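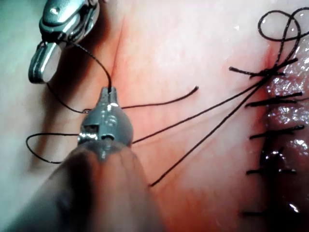 Figure 6.1 Thread held between two instruments beside a row of interrupted stitches, seen from a wrist camera.

Chapter 6
Learning to Tie: Imitation from the Wrist

I spent most of one October trying to teach a pair of robot arms to tie a knot, and I want to start this chapter with how badly it went. We had 900 demonstrations, a policy that could pick up a needle on request, and a great deal of confidence. Then we asked for a plain surgical knot and got a tangle every time. Sometimes the tangle was rather beautiful! It still wouldn't hold anything shut.

Chapter 5 was all about rigid things. A peg has six numbers that tell you where it is, and once you know them you can plan. Thread doesn't give you that. Look at Figure 6.1 and try to say where the suture "is". Part of it runs between the two grippers in a gentle arc, part of it curls off into a loop on the left, and there's a loose tail lying over the tissue that ends in the middle of nowhere. Then there are the long strands running up to the top stitch, and more loops above that. If you wanted to write all of this down as a state vector, how long would the vector be? I've tried it with 30 points along the thread and I've tried it with far more, and the trouble is always the same: as soon as a strand passes behind a jaw, you are guessing.

So in this chapter we drop the state vector. We'll go straight from camera images to arm motions, using recordings of a person doing the job. The general name for this is imitation learning, and you met the simplest version (behavior cloning) back in Chapter 3. If that's gone hazy, please go and reread it now, I'll wait.

What's new here is where we put the camera. The Flalham rig we'll use as our running case has one overhead camera and a small one on each wrist. Hülya Tuncer, who built most of it, was against the wrist cameras at first. They move all the time, the instrument shafts block a good part of the view, and anything too close goes blurry. All true – you can see a big soft shaft filling the lower left of the figure. But look at what you get in exchange. The thread pinched in the lower jaws is large and easy to make out, and so are the two short tips that hold it. From overhead, on our setup, that same pinch was a couple of gray pixels.

Erdal Polat and I ran the comparison in the plainest way we could think of. Same demonstrations, same network, same 3,000 training steps between checkpoints, and the only change was which cameras the policy was allowed to see. We scored each attempt on three events: thread grasped, loop passed over the jaw, knot pulled down. I'll show you the results in Section 6.4, after you've made your own prediction. Write it down somewhere. Mine was wrong on the second event, and I learned more from that than from the two I got right.

One warning before we get going. A single image tells you very little about tension. Those two long strands look taut, and you and I can both see that they look taut, but whether the pull on them is gentle or enough to tear tissue is another matter. We'll come back to force in Section 6.5, where Songül Öztürkmen's Berkutent data set gives us something to measure.

Before you read on

You'll need the behavior cloning loss from Section 3.2 and the camera calibration routine from Section 4.6. You'll also need 10 inches of dark string and a friend. Tie a square knot while your friend describes your hands out loud, then swap. Keep a note of each moment when the describer hesitated. Those notes are your starting material for Exercise 6.1, where you'll decide how to split a knot into phases.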